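Workshop notes | Index | Previous | Next | Search

November 2019

Apple storage trial, Cistdale fruit, second batch. Moved 60 apples from the cold store to the bench room and left the other 16 at the back as a control. Gross weight of the first crate on the Jorico scale: 723 g over the September figure, which I put down to the damp liner. Weighed the liner separately – 249 g. Still leaves a gap. Re-zero the scale before the next crate.

Skin firmness readings drift with temperature, so all fruit now stands overnight before testing. Red fruit first, green after. One reading per cheek, stalk end avoided. Bruised fruit goes in the separate tray and is not averaged in.

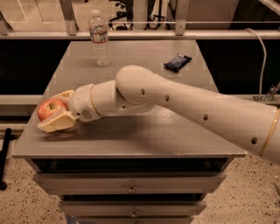
Photo: Ketent workshop archive

Humidity logger in the cold store had stopped again. Battery contact is corroded; cleaned with vinegar and a cotton bud, dried, refitted. Reads 4 points higher than the wall dial. I trust neither until the salt test is done.

Jiang liners: the thinner grade tears at the fold when lifted full. Use the thick grade for anything stacked. Order more before January.

To do: salt test, new plunger tip for the firmness gauge, relabel shelf C.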